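Sound in Ordinary Rooms
Handout 2: Why your kitchen is louder than your bedroom
Notes from Melur Nair

Okay, so last time we clapped in the stairwell and everybody had a good time, and then I ran out of minutes before I got to the part that matters. These notes pick up there. If you missed the stairwell, ask Teguh Jugah for his sketch of the setup, it's better than mine.

Where the sound goes

When you talk, a little of the sound goes straight from your mouth to the other person's ear. The rest hits things. Every time it hits something, part of it bounces back and part of it gets lost, and how much gets lost depends on what it hit. Tile and glass and painted plaster send nearly all of it back. A thick rug or a winter coat keeps a good share for itself, mostly by turning air movement into a tiny bit of heat inside the fibers. (Obaidul asked if you could warm a room by singing in it. Technically yes! Please don't count on it in June.)

What we call reverberation is all those leftover bounces arriving late, so many of them that your ear can't pick them apart. An echo is different. You hear an echo as a second copy, and for that the surface has to be far enough away. I mark people down for mixing these up, so don't.

The one formula

You only need this one:

T = 0.049 x V / A

T is the reverberation time in seconds, meaning how long the sound takes to drop by 60 decibels. V is the volume of the room in cubic feet. A is the total absorption in sabins – one sabin is one square foot of perfectly absorbing surface, like an open window.

Let's do my study at Mornilden. It's 9 by 12 with a 10 foot ceiling, so V is 1080 cubic feet. With the bookshelves and the rug and the heavy drapes, I got an A of 200.

T = 0.049 x 1080 / 200 = 0.26 seconds

That's quite dead. Lovely for recording your voice, a bit sad for playing the violin. Now take out the rug and drapes and books, and say A falls to 50. T goes up to 1.06 seconds, and you'll find yourself talking slower without meaning to.

The formula gets shaky when a room is very dead, or when all the soft stuff is on one side. We'll fix that in a later handout. For now just use it and keep your units straight, because half the wrong answers I get are feet mixed with meters.

Don't forget the furniture

People measure the walls, floor and ceiling and stop. Please keep going! A padded seat soaks up sound from the top, the front and the back, and it soaks up more of the high notes than the low ones. Bare tabletops do very little except send sound somewhere else, usually up toward the ceiling, which sends it right back down. That's a big part of why restaurants get so tiring.
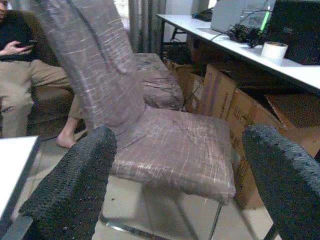
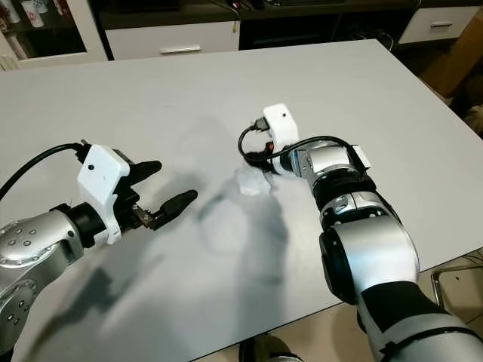
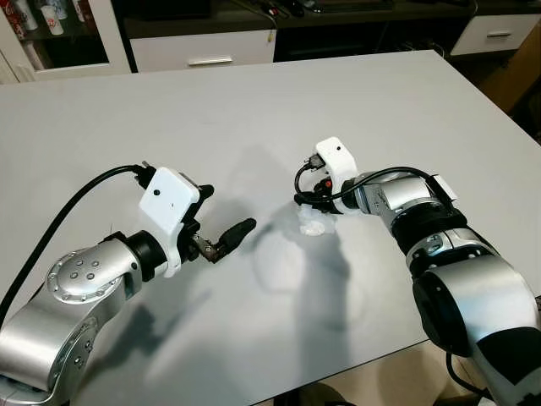
A padded chair first, then two tabletops.

A person counts too, by the way. A grown-up in everyday clothes is worth somewhere in the low single digits of sabins, more in a sweater. That's why the hall at Bornside sounds harsh at rehearsal and perfectly nice at the concert, and why Mal-soon Koo always asks the choir to sing a touch shorter on the consonants once the seats fill up.

For next time

Pick a room you know well. Work out V, make your best guess at A using the table in Handout 1, and get T. Then clap in it, listen, and write me 200 words on whether the number matches what you heard. If it doesn't match, tell me what you think you left out – I'm more interested in that than in the number.

Ridwan Yeoh has the balloon kit if anybody would rather pop than clap. Sign it out with him first. We're back in room 612, and bring a tape measure if you own one.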